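4.3 Setting Up the Revari Box Office Console for a Concert Series

Use this section when you sell two or more concerts under one series name. For a single show, go back to section 4.2.

Before you start, have the seating plan for the hall, the list of dates, and the name of the headline act for each night. You need a manager login. A door login can view a series but cannot save one.

Creating the series

1. From the main menu, choose Events, then New Series.

2. Type the series name as it should print on the ticket. Names longer than one line are cut at the last full word.

3. Choose the hall. The two plans supplied with the console are Caldeira Hall (1,408 seats) and Pendik Theater (1,088 seats). To load your own plan, see section 6.

4. Enter each date on its own line and press Add. Enter the act in the second box. If an act is not confirmed, leave the box blank. Do not type "TBA," as it will print.

5. Set the running time. The default is 90 minutes with no intermission.

6. Press Save Series. The console shows a four-digit series code, such as 1993. Write it down. The door scanners ask for it.

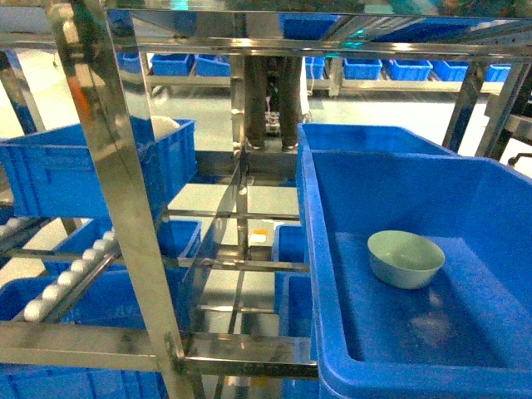

Blue crate on the rack, bowl in the large blue bin.

Note: Series saved before the December 2012 update keep their old codes. They do not need to be entered again.

Setting guest singer holds

Concerts with several guest singers usually need more held seats than a play.

1. Open the series and select a date.

2. Choose Holds, then Add Hold.

3. Click the seats on the plan. Held seats turn gray.

4. Enter the name of the person who may release them. Only this person or a manager can put the seats back on sale.

5. Repeat for each date. Holds are not copied from one night to the next.

CAUTION: Do not change the hall after holds are set. All holds for that series will be erased, and they cannot be restored from the console.

Changing the act

If a singer drops out, open the date, type over the name, and press Save. Tickets already printed are still valid at the door. To send a notice to buyers, check Notify before saving. The notice goes out right away and cannot be recalled.

If the scanners reject a valid ticket, check the series code on the scanner first, then see Udari Scanner Faults in section 9.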